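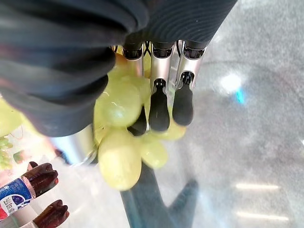 Grapes, held in a hand

How do I shift sticky rings from a glass table?
Asked by Catberg, 21 November 2024

Glass coffee table, bought second-hand in April. I have guests on a fairly regular basis and they have fizzy drinks on a fairly regular basis, and coasters are apparently for other people. The rings come off with washing-up liquid but leave a haze I can only see when the sun is out, so six times so far. I've tried vinegar. Now it's hazy and smells like a chip shop.
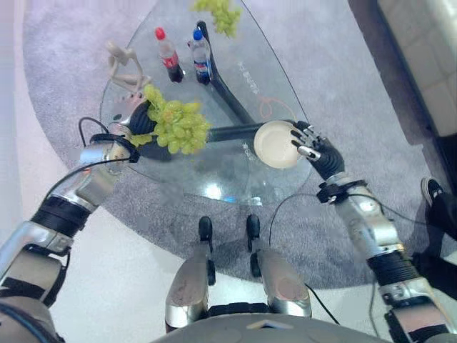
The table, with refreshments

2 answers

Ulises Valdebenito
The haze is mostly washing-up liquid. You're using too much, everyone does. One drop in a bowl of warm water, wipe, then wipe again with plain water, then dry it straight away with a cloth that hasn't been through the wash with fabric softener. If it's still cloudy after that, try a bit of surgical spirit on a small patch first, and keep it off any printing on the glass. Do the underside too. I spent a whole evening scrubbing a smear that was on the other side.

Jenkins
newspaper. my nan swore by it. mind you her windows were filthy

Catberg (asker)
It was the underside. I'd like those evenings back. Thanks both, more or less.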